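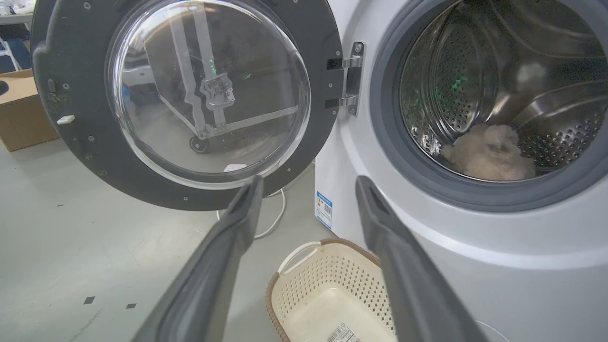
Write the household rules down before the machines arrive

Saturday, December 21, 2024

Most of the safety rules we have for robots were written for factories. They assume a fence, a trained operator and a floor that gets swept at the end of every shift. A laundry room has none of those. It has a door that swings out at shin height, a cable across the floor and a basket in the way, and it may have a small child in it.

I have spent the past year reading test procedures from people who want to put robot arms into homes and small shared laundries. My view is that the procedures are too kind to the robot, and that we should agree a basic set of rules for household work now, while changing them is still cheap.

Take loading and unloading a front-loader. The procedure Wurnska uses for its trials runs to 19 pages, and it's one of the better ones. It covers grip force, arm speed and what happens if the power fails. It says almost nothing about the washing machine itself. A door seal is soft rubber and it tears. A hinge will take a certain amount of sideways load and then it bends. If a gripper leans on an open door while reaching into the drum, the robot may record a perfectly good run and leave the owner with a leak that shows up in January.

So my first rule would be that damage to the appliance counts as a failure, even if the towel ends up in the basket. At present most scoring sheets I've seen stop at the towel. Rakero's sheet has a box for "item transferred" and a box for "time taken". It has no box for the seal.

The second rule is about the drum. Before an arm goes in, the drum must be still and there must be some check that it is still. People do this without thinking, by looking and listening. A robot should have to do it as a separate step, and the step should be logged. The same goes the other way round. Before a machine closes a door, it must check what is inside. Cats get into drums, and so do toddlers. I would not allow any household robot to close a washing machine door and start a cycle by itself until there is an agreed test for this, with soft objects of different sizes and colours, some of them half hidden under the washing.

Third, the floor. Trial rooms are often tidied before a run, and then the results are quoted as if they applied to anybody's kitchen. Hanalel ran 311 unloading trials last winter and published the lot, failures included, and I give them credit for that. But the write-up says loose items were cleared between runs. I would like a fixed share of every trial set to be done with a cable on the floor and a box where a box shouldn't be. If the share is agreed in advance, nobody can be accused of picking the easy ones.

The usual objection is cost. Ledesma put in a comment to this effect during the last round of drafting, saying that a full appliance check after each run would make testing too slow for small firms. I have some sympathy. A firm with one arm and one washing machine can't strip the seal off every afternoon. But a look at the seal and hinge every 200 cycles is an hour's work. Set against a robot that might do about 4,000 loads in its working life, it doesn't seem much to ask.

There is also an argument that rules should wait until the products settle down. I think that gets the order wrong. Once a design is on sale, any rule that would rule it out gets fought over clause by clause, and what is left tends to describe whatever was already being sold.

I would keep the first version short. Appliance damage is a failure. Check the drum before reaching in and before shutting the door. Test on an untidy floor. Publish the failed runs with the good ones. Grip force limits for delicate fabrics can go in the second version, along with anything about ironing, where I don't think any of us knows enough yet to write a sensible clause.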